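Drirngate: A Sorting Arm for a Small Workshop
Project report by Kaan Ateş
2023-03-19

1. Introduction

The aim of my project was to build a low-cost arm that can pick small household things from the floor and put them in a tray. I made the work in the shared workshop on Çınar Street, where I rent one shelf and half of a bench. I named the project Drirngate.

2. Mechanical build

The arm has 6 joints. The links are printed in white plastic, and each one needed 13 hours on the workshop printer. The second link cracked in February when I tightened the bolts too much. I printed it again with thicker walls — it is heavier now, but it has not cracked since. The base is screwed to a wooden box filled with sand.

3. Control

The program for the joints is called Kelto. It reads the joint angles, compares them with the plan and sends a correction. At first the wrist was shaking at slow speed. I lowered the gain and the shaking became small, but the arm also became slower.

4. Simulation

Before I let the real arm move near other people's tools, I tested the grasping program in a simulated room. I used a ready arm model, so the shape is different from my own build.

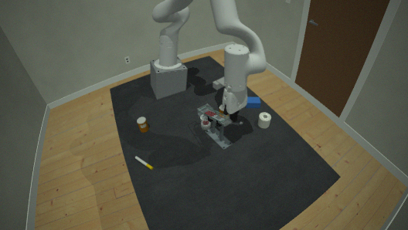 The grasping program chooses its next target by distance from the gripper, and this rule was the hardest part for me to get right. When objects lie close together, the open fingers can touch a neighbor. In this layout the black fingers are down beside the tray with the red items, and the blue block is lying to the right of the gripper. The pill bottle stands more alone on the left side of the rug, so it has more free space for an approach. I ran 1000 trials with changed positions and saved every failed grasp in a log.

5. Remaining work

The rubber pads on my real fingers must be changed, and the cable at joint 5 is too short when the arm turns fully left. I will replace the cable first.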